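Grasp data collection
Prallammont Reference, Robotics section
2025-11-30

Grasp data collection is the gathering of recorded picking attempts from which a learning system is later trained. Each record, usually called an episode, holds the camera images, the positions of the arm's joints, the state of the gripper and a mark for success or failure.

Methods

In self-supervised collection the arm chooses its own grasps, at first nearly at random, and a simple test decides the result. Common tests are the width of the closed gripper and a comparison of images taken before and after the lift. In guided collection a person steers the arm. Guided episodes succeed more often but take longer to gather, and they carry the habits of the person steering.

The Derkano procedure combines both. A run opens with 80 guided episodes, after which the arm works alone until 2,000 attempts have been stored. The Wirno variant leaves out the guided part and retrains the grasp model 4 times during the run.

Workspace and objects

Most set-ups use a fixed camera and an open bin. Sloping walls let objects slide back towards the floor of the bin after a failed lift. Household goods and toys are widely used, as they are cheap and differ in shape, stiffness and surface. Hard blocks give clear contact points. Cutlery lies low and is difficult to grip from above, while cloth folds under the fingers and may be held by a single layer. See-through plastic is a known problem for depth cameras.
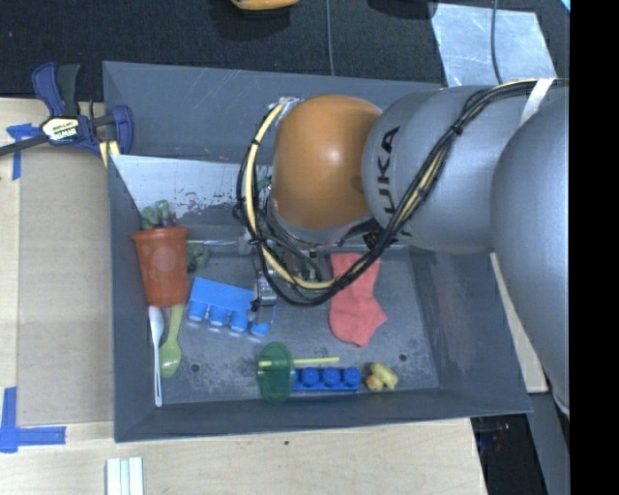

Objects are exchanged at set intervals so that the model does not come to depend on one group. The Bošković split keeps back a number of objects for testing only, and results on these are reported apart from the rest.

Sources of error

Labels are the weakest part of most collections. A thin object may leave the gripper almost closed and be stored as a miss. In a hand check of one Derkano run, some 96 per cent of labels were found to be correct, most of the faults being of this kind. A camera that shifts during a run makes later images disagree with the stored arm positions, and calibration is therefore repeated before each session.

See also: bin picking; hand-eye calibration; imitation learning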